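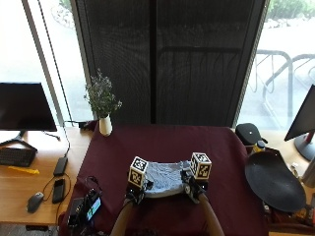
Light blue cloth on the maroon tablecloth.

I finished sorting the linen cupboard in December, after putting it off for most of the year. It was my grandmother's cupboard and then my mother's, and it came to me with everything still folded inside. I had been using the top shelf and ignoring the rest.

Most of what was in there was ordinary. Sheets, pillowcases, tea towels, tablecloths in sizes that fit no table I have ever owned. A few pieces had a laundry mark stitched in red in one corner, and those were the ones I wanted to know more about.

The marks were numbers. One pillowcase had 2,711 on it and a hand towel had 1,779. My mother remembered that my grandmother had worked in a hotel laundry in Trerach before she married, and she thought the numbers were room numbers. That seemed wrong to me. Trerach is a small town and I doubt it ever had a hotel with that many rooms, or even a second hotel.

I wrote to Lleucu Yorath, who runs a local history page for the town, and she wrote back the same evening. The numbers were customer numbers. The laundry took in washing from private houses as well as the hotel, and each household was given a number which was sewn onto everything they sent. The ledger that matched numbers to names was kept in the office, and as far as she knows it was thrown out when the building was sold. So I know that these two pieces belonged to two different households, and that neither was ours. How my grandmother came to have them I can't say. Lleucu thought unclaimed items were sold to the staff at the end of the year. My mother prefers that explanation and so do I.

The condition was mixed. Linen keeps well if it's put away clean, but starch is a problem. Some of the tablecloths had been starched and ironed before storage and they had yellowed along every fold, with a brown line down the middle where the fold met the shelf. Two had split along that line. I cut those up for rags.

For the yellowed ones I tried a long soak, following advice from Ildikó Pálfi, who used to repair altar cloths and now mostly answers questions from people like me. Her method is cool water first, with nothing in it, changed until it stays clear. Then warm water with oxygen bleach, left overnight. Then rinsing, and more rinsing than you think you need. She was firm about not using chlorine bleach on old linen, and about not lifting a wet tablecloth by one corner. The weight of the water is enough to tear it.

It took me four soaks to get the largest one to a color I was happy with. It isn't white. It's closer to the inside of an almond, and the fold lines are still there if you look for them. I can live with that.

I had less luck with rust. There were small orange spots on a set of napkins, probably from pins, and the bleach did nothing for them. Lemon juice and salt took out the faint ones. The darker ones stayed. Ildikó said a proper rust remover would do it but might leave a hole where the spot had been, so I stopped there.

Then there was the question of putting everything back. I used to fold sheets in half and half again, always the same way, which is how the lines get worn in. Now I fold in thirds one time and in quarters the next - it makes for an untidy stack, but the creases move around. The pieces I won't use often are rolled on cardboard tubes with a layer of acid-free tissue. I didn't iron any of it. Ironing can wait until something is going on a table.

I kept more than I meant to. The hand towel is in the bathroom, where it dries hands better than anything I've bought new. The pillowcase is on my side of the bed. I gave three tablecloths to my cousin, who has the long table, and a bag of plain tea towels to the church kitchen.

There is still a box of crochet edging, cut off worn-out sheets and saved for later. I haven't decided about that. It's back on the bottom shelf for now, with a sheet of tissue over the top.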